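Spent most of Saturday on the bathroom sim for the shared shop. Same goal as before: get the arm to tidy the top of a toilet tank before we let it near a real one. The project is called Postik, after the folder it started in.

Changed the planner so it slows down over the lid. It used to come in at full speed and I never trusted the last part of the move.

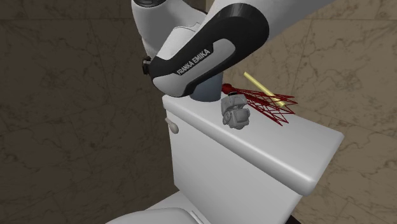 Finn Lammers: are you still planning against the full tank mesh? I swapped mine for a plain box and planning got a lot faster.

Still the full mesh, Finn. I'll try the box for the tank. The bowl needs its curve or the elbow check means nothing.

Next job was grasping. Heike Böttcher wrote the first version in November and it only knew boxes.

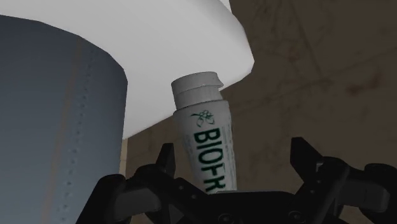
Tubes are harder than boxes for our code. The grasp point comes from the middle of the bounding box, and on anything that tapers that middle is a bad guess. I want the fingers centered before they close. With this tube the left finger is close and the gap on the right is wide, so the offset is still wrong. I'm fixing it in the config first and in the code later.

Ran 200 random starts overnight with the old offset. 9 of them never found a path at all. Logs are on the shop drive under Mustmont.

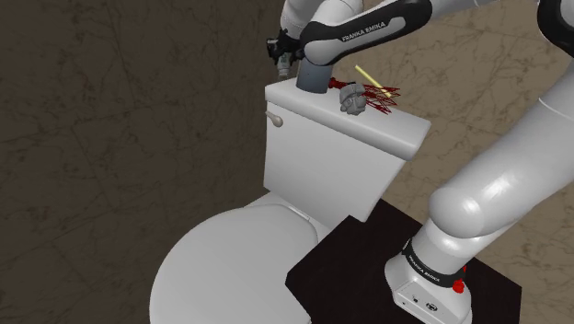 Base placement is next on my list. Lutz Eichhorn wants it farther back so the shoulder has more room. I've kept the pedestal right beside the bowl, and from there the arm goes up and over to the lid. Moving it back costs reach at the far corner of the tank. I'll run both and post the numbers.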